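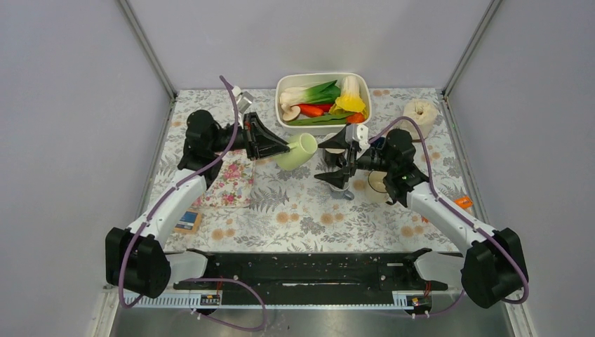
Vurngate Street Block Association
Minutes of the April meeting, typed up by me, Enikő Mészáros, from my own scribbles (so blame me for anything that's off!)

We got going at 7:14 p.m., which is early for us. Last month's minutes were approved with one fix: I had written that the Surdu Alley gate sticks in the rain, and I was told very firmly that it sticks all the time. Fixed.

Money
We have $484 in the account after paying for the new padlock and the printer ink. I thought that was pretty good, but the plumbing supply bill for the garden spigot hasn't come yet, so we agreed to hold off on buying anything until we see it.

Street parking
This took up most of the evening, as it always does. The Inard Street detour is still sending delivery trucks down our block, and two side mirrors have been knocked off since the last meeting. One idea was to ask the city for a temporary no-trucks sign. Another was to ask for the whole east side to be no parking until the detour ends, and you can imagine how that went over (I park on the east side, so I kept writing and let other people yell). We voted to ask for the sign. It passed, with a couple of people sitting it out. I'll send the letter and bring a copy of whatever comes back.

Spring plant swap
The swap will be in the courtyard again, from ten until two. Bring your plants labeled, please! Last year I took home what I was sure was a pepper and spent all summer watering a weed. We talked for a while about whether store-bought seedlings count, and decided they do if they're healthy. Ekano Hardware said we can have 40 small pots for free as long as somebody picks them up before closing, and I said I would.

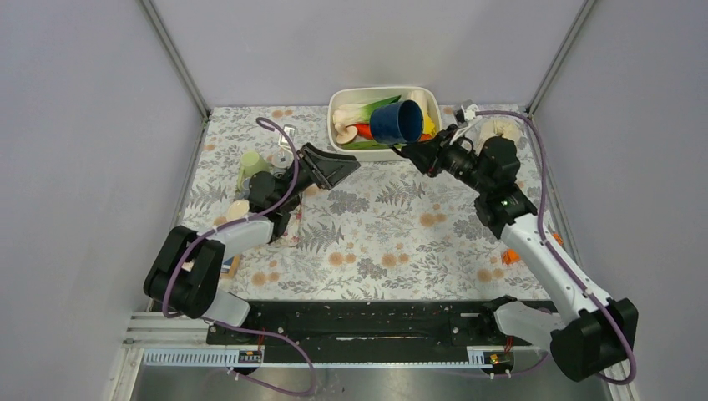

Potluck
We're doing it the same evening as the swap, starting at 5:30. The sign-up sheet has 24 names on it so far and a truly alarming number of them are bringing potato salad. If you haven't picked a dish yet, we could really use something green, or bread, or anything hot. Put your name on the bottom of your bowl (I still have a glass one from last fall, come and get it).
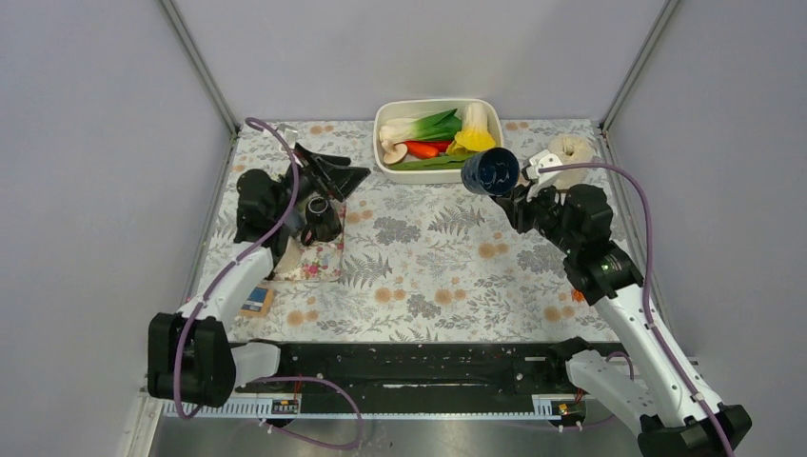

Toy vegetables in a white container, on a flowered tablecloth.

Alley lights
Two are out by the Surdu Alley gate and one flickers. I called in both dead ones and got a ticket for only one of them, so I'll call again.

Other stuff
The lending shelf in the lobby is overflowing and paperbacks are ending up on the radiator. Please take some home before you add more. Somebody asked if we could start at 6:30 next time, and we didn't settle it, so we're sticking with seven for now.

We wrapped up at 8:40 p.m. Leftover cookies went home with whoever was closest to the door.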